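Back to the board: Home Canning and Preserves

Thread: Plum butter keeps scorching on me, what am I doing wrong?

marrowfat_mo
Posted at 7:40 pm
Hello all, long time reader and not much of a poster. My tree finally decided to give me a real crop this July after sulking for years, and I have been up to my elbows in plums ever since. The jam came out fine. The butter is another story. Twice now I have stood there stirring like a good girl for most of an afternoon, and twice it has caught on the bottom right when it was getting thick and glossy, and the whole batch picked up that burnt sugar taste. My grandmother made this on a wood stove with six children underfoot, so I feel a little silly asking. I am using a heavy pot, medium-low, sugar in at the start with the fruit. Any wisdom would be so welcome.

tinroof
Posted at 7:58 pm
Oh, you have my sympathy, that smell stays in the curtains. It's your sugar going in at the start. Cook the plums down by themselves first, skins and all, put them through the food mill, cook that down by half or so, and only then add the sugar. I did it the other way for years, following the little booklet they used to hand out at the Grornano orchard stand, and I scrubbed a lot of pots.

quincewife
Posted at 8:15 pm
I'm going to disagree with tinroof a bit, with love. I put my sugar in at the start every time and I haven't scorched a batch in ages. What I changed was getting it off the stovetop altogether. Wide roasting pan, 300 degrees, oven door closed, stir whenever you walk past. The heat comes from all sides and you can sit down and have a cup of tea like a civilized person. It does take longer and in July you will curse me for running the oven, I'll grant you that. I start mine after supper when the kitchen has cooled off.

tinroof
Posted at 8:22 pm
The oven is lovely if you have one that holds its temperature! Mine runs hot at the back and I'd be rotating the pan all night. And I still say late sugar gives you a brighter color. Early sugar goes brown on me every time.

quincewife
Posted at 8:31 pm
Brown is how plum butter is supposed to look :) My mother-in-law's people came from near Drakotby and theirs is nearly black, with hardly any sugar in it at all. You could stand a spoon in it. They'd think ours was jam.

old_ladle
Posted at 9:04 pm
Marrowfat, what kind of plums are they? I ask because it matters more than either of those two will admit. If they are the big juicy round ones you are boiling off water forever, and forever is when things burn. The small oval prune kind are half done before you start. If yours are the juicy sort, halve them, let them sit in a colander over a bowl overnight, and save what drips out for syrup. It's wonderful on pancakes, or in seltzer with a squeeze of lemon.

marrowfat_mo
Posted at 9:20 pm
They're the big juicy ones! The tag that came with the tree said Halász, and I've never met anyone else who grows it, so I can't tell you much beyond red skin, yellow inside and a pit that hangs on for dear life. I have 2 full buckets left in the cellar. I think I'll drain one bucket overnight as old_ladle says and do the late sugar with it, and put the other in the oven with quincewife's method, and then I can report back and keep the peace. Thank you all so much, you've cheered me right up.

britport_bev
Posted at 9:46 pm
Please do report back, I love a bake-off. One small thing from me: a flat-edged wooden spatula gets into the corners of the pot far better than a round spoon. I picked mine up at the Britport church sale and wouldn't part with it.

old_ladle
Posted at 9:51 pm
Seconded on the flat spatula. And pull it off the heat a little sooner than you think, it thickens up as it cools.
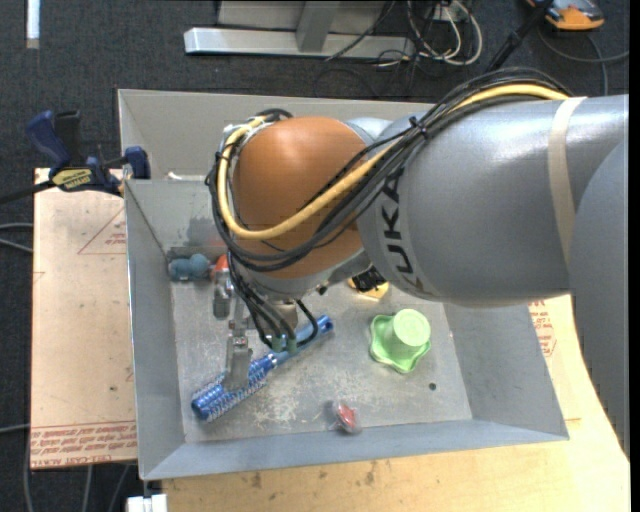
More threads in Home Canning and Preserves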